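Workshop diary
Filed under: Arms, Grippers & Regret
3 min read

November 5, 2020

Cleared the white tables and put out the usual toys: panda, banana on its pink plate, the orange-topped roll. Kimie Sasaki calls this the tea party. She also owns most of the tools, so I let her.
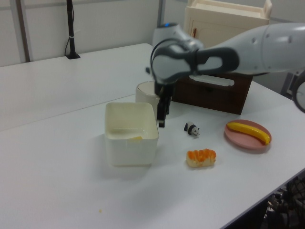
Spent the first hour on cable slack. In October I zip-tied everything so neatly that the wrist couldn't turn, and I was proud of it for a whole evening. Gave it a longer loop. The order from Prakport came to 437 dollars, shipping included, and what I needed was a bit more wire I already had in a drawer.

Then the grip settings. Viorica Halilović says 400 is plenty for anything soft. I had it at 2,439, a number I must have typed while eating. 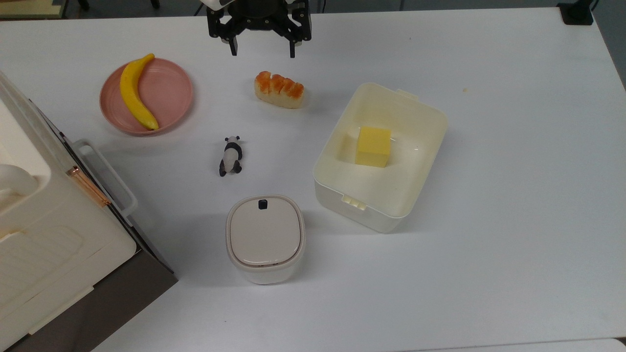

Rewrote the approach routine so the fingers stop, think, and then go down. The thinking is a pause I put in by hand, but it looks very intelligent. Kimie wants it at 80 percent speed by the next open evening. I want it to pick the panda up by something other than the face - we'll see whose wish is granted.

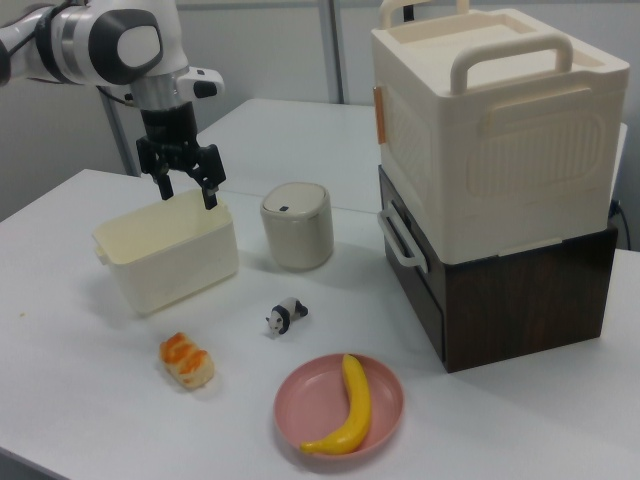 Still to do: label the power supplies, give Viorica back her hex keys, find out why the log file thinks it is 1970. Swept up. Missed a crumb, probably. Home late, soup.

6 comments · 14 shares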